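Sarkard Coil Measurements

Inductance and resistance readings for hand-wound air-core solenoids, with the scripts that turn the raw bridge readings into the tables. Last updated Nov 28, 2018.

What is in the data

There are 689 rows in coils.csv, one row per reading. Each coil was read several times, so a coil number appears more than once. The coils were wound on plastic formers of 6 different diameters, using enameled copper wire from two suppliers, Rotich and Gratport. The supplier matters because the enamel thickness is different, and that changes the turn spacing even when the bare wire gauge is the same.

Columns

coil_id: number written on the former
former_mm: outside diameter of the former, in millimeters
wire_mm: bare wire diameter, in millimeters
supplier: R or G
turns: total turns over all layers
layers: number of layers
length_mm: length of the winding, not of the former
freq_hz: test frequency
l_uh: inductance in microhenries
r_mohm: series resistance in milliohms at the test frequency
temp_c: air temperature near the bench
note: free text, often blank

How the readings were taken

All readings were made with a four-wire bridge and short clip leads. The bridge was zeroed with the clips shorted together before each batch. Most coils were read at 1 kHz. Coils with fewer than 300 turns were also read at 10 kHz, because the smaller ones gave unsteady values at the lower frequency.

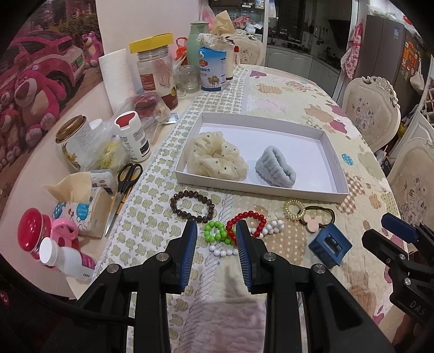
Steel objects near a coil will raise the inductance reading. An early batch taken on a steel-topped bench at Suddale was thrown out for this reason and is not in the file. The batches that replaced it were read on a wood block well clear of the bench top.

Resistance is not corrected for temperature. If you need it at a standard temperature, use the temp_c column and the usual coefficient for copper. The script correct_r.py does this and writes a new column called r20_mohm.

Running the scripts

You need Python 3 with numpy and pandas. Put coils.csv in the same folder as the scripts, then run

python make_tables.py

The tables are written to a folder called out. Existing files in that folder are overwritten without a warning. To compare the readings with Wheeler's formula, run

python compare.py --layers 1

The comparison only covers single-layer coils for now.

Known problems

Turn counts above 400 were taken from a mechanical counter that sometimes skipped. Treat them as good to within a turn or two.
Rows with a blank supplier are coils rewound from scrap wire.
The length_mm value for multilayer coils is the length of the bottom layer. Upper layers are usually a little shorter.
No coil was measured at high current, so the file says nothing about heating or winding movement under a pulse.

License

The data and scripts may be used and changed freely. Please keep this file with any copy you pass on.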